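Shared Kitchen Refit and Tenant Energy Use
Interim progress report to the Grerovis Housing Fund
Submitted by Baloyi Building Services, project lead
Reporting period: second quarter of works, ending October

1. Status against plan

The project remains within its approved budget. Of the 3 work packages scheduled for this period, the electrical upgrade and the countertop and appliance installation are complete. The ventilation package is behind schedule by four weeks for the reasons given in section 4. No change to the final delivery date is requested at this time.

The refit covers the shared kitchens in the Maltico building, a former textile warehouse converted to rental units. The original kitchens were gas fed. The grant agreement requires that all gas service to the residential floors be removed and that electricity use be metered per kitchen for one full heating season after completion.

2. Electrical upgrade

The existing riser was found to be undersized for the added load, as expected from the survey. New feeders have been pulled to each floor panel. Each kitchen now has a dedicated circuit for the cooktop, a second for the oven, and two general circuits for counter outlets. The inspector signed off the riser and floor panels on the first visit. Two counter outlets on the third floor were flagged for reversed polarity and were corrected the same day.

Total feeder cable installed was 3,041 feet, against an estimate of 2,900 feet. The overrun came from a reroute around a structural column on the second floor that did not appear on the record drawings. The extra material was charged to contingency.

Gas lines have been purged, cut, and capped at the basement manifold. The utility removed its meter in the final week of the period. The closing letter from the utility has been received and is attached as Annex B.

3. Countertops, cabinets and appliances

All kitchens use the same layout family so that spare parts can be held in common. Countertops are white with the cooktop set flush into the surface and the oven directly under it. Cabinet fronts are wood. The layout was reviewed with tenants before ordering, and the main request was for more clear counter length next to the cooktop. This was met by moving the sink run to the opposite wall in the larger kitchens.

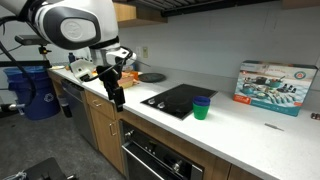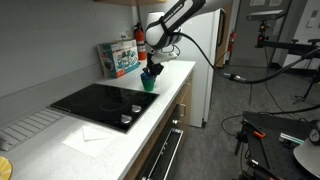
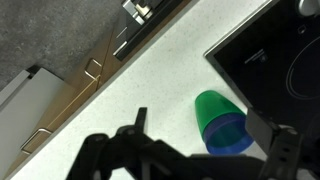
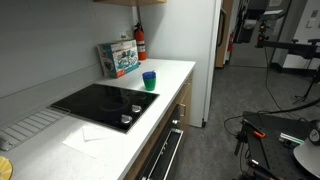

White countertop and black glass cooktop.

Countertop sections were delivered in two batches. One section in the first batch had a chipped back corner and was replaced by the supplier at no cost. Joints were sealed on site and checked again after 10 days. Two joints showed slight shrinkage and were resealed.

Cabinet installation took longer than planned on the top floor, where the walls are out of plumb by up to an inch over the height of the room. Filler strips were cut to suit. The labor overrun was 26 hours and was absorbed by the contractor under the fixed-price terms.

Old cabinets and ranges were sorted on site. Ranges went to a scrap metal dealer. Cabinet boxes in usable condition were offered to tenants first and the rest went to a reuse yard. Disposal tickets are in Annex C.

4. Ventilation

The delay in this package has a single cause. The duct route approved at design stage passes through a fire-rated wall at a point where the rating was later revised. The revised rating requires a damper of a type not included in the original order. Forkuva, the mechanical subcontractor, has placed the new order and confirmed a ship date. The dampers add $1,245 to the package cost, before labor. This amount is within the contingency line and does not require fund approval under clause 7 of the agreement.

In the meantime, the hoods have been mounted and wired but are not ducted. Kitchens with operable windows have been released for normal use. The two interior kitchens have no windows and will stay closed to cooking until the ducts are connected and the airflow test is passed. Tenants on those corridors have been given access to the kitchen one floor down - this arrangement was agreed in writing and has produced no complaints so far.

5. Metering

Submeters are installed on all kitchen circuits and report at 15-minute intervals. Data from the first three weeks is too short to support any finding and is not included here. One submeter reported zero load for six days. The fault was traced to a current sensor clamped in the wrong direction. It has been corrected, and the missing interval will be marked as a gap in the dataset and not estimated.

The baseline for comparison is the last full heating season of gas use, taken from utility bills. The bills cover the building as a whole, so the kitchen share has to be separated from the share used for hot water. The method proposed is to subtract the summer hot water load, adjusted for occupancy. The fund's technical reviewer is asked to confirm that this is acceptable before the next report.

6. Budget

Spending to date stands at 71 percent of the grant. The contingency line has been drawn on twice, for the feeder reroute and for the dampers. An additional $2,000 has been moved from the printing line to tenant outreach, as permitted under clause 9, to pay for translated cooktop instructions. Several tenants reported that their existing pans did not work on the new cooktops - a pan exchange is being priced and may be charged to the same line.

7. Work planned for next period

Install dampers and connect ducts on all floors.
Run airflow tests and submit results to the building department.
Open the two interior kitchens.
Complete patching and paint at all duct penetrations.
Begin formal metering period once all kitchens are in use.

8. Decisions requested

The fund is asked to approve the baseline method described in section 5. The fund is also asked to confirm that the start of the metering period may be set from the date the last kitchen opens, in place of the fixed date in the agreement. If the fixed date is kept, the two interior kitchens would be missing from the first weeks of data, and the per-kitchen averages would have to be reported on two separate bases.

Annexes A through D are supplied as separate files.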